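Robotics in Public Engagement
4 min read

3.2 The open afternoon at Furkville

Visitors to our July open afternoon were shown the simulated dining room on a large screen, and we were glad to see how many lingered -- one family from Altow stayed until closing and asked very good questions.
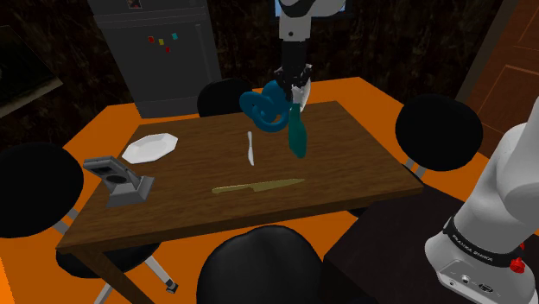
Figure 2. The simulated arm at the table, with the gripper directly above the teal-green object.

Each group could choose an item for the arm to approach, and the Skivora software let us start again whenever they liked.
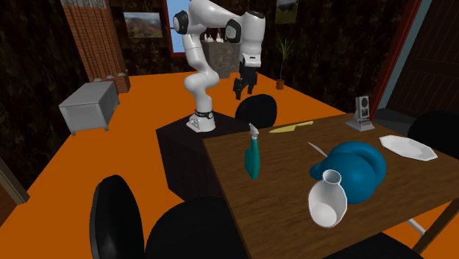 We had allowed 10 minutes for each group, which was, we must admit, rather hopeful of us.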